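FOR IMMEDIATE RELEASE

Antal Late Models Adds Second Car for the Rest of the Season

CLULLHAM – Well, we did it. After a winter of talking ourselves into it and then right back out of it, Antal Late Models is a two-car team. I'll keep driving the white number 6, same as always, and starting with the April opener at Clullham Speedway, Dorottya Kerekes will be in the brand-new number 233 (yes, three digits, and yes, the scoring office made a face when I asked for it, but they said okay).

I'm writing this one myself, so if you're used to press releases that sound like a lawyer wrote them, sorry in advance! I wanted our fans, our sponsors and the folks who let us sleep in their driveways on race weekends to get it straight from me.

If you haven't seen Dorottya race, you're in for a good time. She came up through karts and then street stocks over at Dotmont, and she's the smoothest person I have ever followed into a corner. I know this because I spent most of last summer following her into corners. She tested with us at Dotmont in the off-season and ran lap after lap on old tires without once wearing out the right front, and I came home and told everybody at the shop that we either had to hire her or go race someplace else.

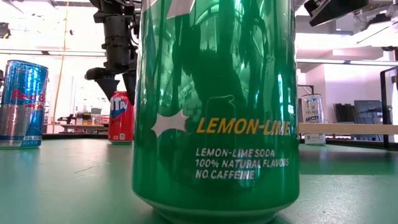 Lemon-lime soda, no caffeine.

So what does a second car mean for a team our size? A lot of borrowed parts, for one thing. The 233 is built on the chassis I drove two seasons ago, stripped to bare tubes and put back together with new front suspension, a fresh seat and a rear clip that came out of our own shop. The motor is a crate engine like mine. We went back and forth on that and decided we'd much sooner spend the money on tires and shocks and keep both cars as close to twins as we can get them. If she finds something in practice, I want to be able to bolt it on my car ten minutes later (and the other way around, I guess, but I'm being realistic here).

Flanamberg Heating & Cooling is coming back as the main sponsor on my car, and they're adding their name to the quarter panels of the 233 as well. They've stuck with us through a blown engine, a flipped trailer and one truly awful fall when I couldn't finish a race to save my life. I can't thank them enough. The hood of Dorottya's car is still open, by the way. If you own a business and you've ever wanted to see your logo go by at a hundred miles an hour, please call me! I pick up until 10 p.m., later if we're loading the truck.

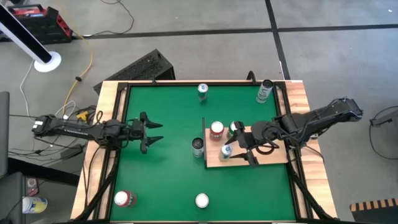
Dorottya Kerekes says the decision came down to the test. I had offers to go rent a ride somewhere and I thought I'd take one of them, she says, but I got out of that car at Dotmont and the crew was already asking me what I wanted changed. I'd never had that before. I want to qualify up front at Clullham, I want to finish every lap I start, and if I have to pass my teammate to do it, I'm going to pass my teammate.

Fine by me, as long as she leaves me a lane.

Zoltán Pintér stays on as crew chief and will call the shots for both cars, at least through the first half of the schedule. He'll have a headset for each of us and I've promised to talk less on mine. We've also moved our shop nights around so that the two cars get scaled back to back on the same pads, and we've added a second pit cart and a whole lot more fuel jugs than I ever thought I'd own.

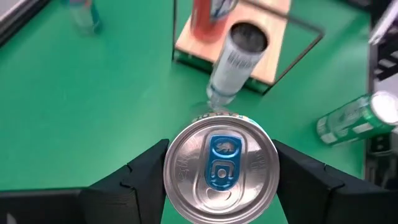
The plan is to run the full late model schedule at Clullham with both cars, plus the long race at Dotmont in the fall. If the budget holds up we may try one road trip in the middle of summer, and I'll let everybody know when I know. Points matter to us this year. I finished close enough last season to be mad about it all winter, and having somebody fast in the next stall is the best fix I can think of.

Come see us on opening night. Pit gates open at 2 p.m. for teams, and after the heat races both cars will be parked down behind the front grandstand for autographs. Bring the kids, they can sit in either one. New shirts with both numbers on them will be at the trailer, in every size except the one you want, so get there early.

See you at the track!

Media and sponsor inquiries: Antal Late Models, Clullham

###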